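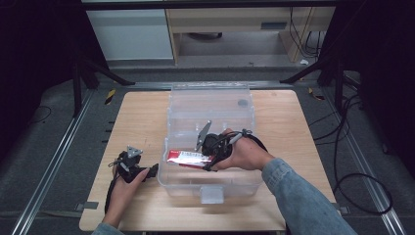
Photo: Gunther Kuhlmann

Lemma is a desktop tool for valuing private companies from their cash flows. I ran version 2 on the accounts of Wostier, a parts maker with 11 years of statements.

Import was clean. The discount rate is built up line by line, and each input can be overridden. Leases are treated as debt by default.

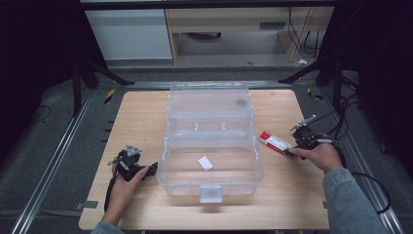
2 min read

Terminal value is the weak point. Growth is capped at the risk-free rate, and the cap can't be lifted without editing a settings file. Exports keep their formulas. The license costs $900 a year, two seats included.

Comments

Staserside: Does it handle midyear discounting?

Aritz: Yes, under Timing. Off by default.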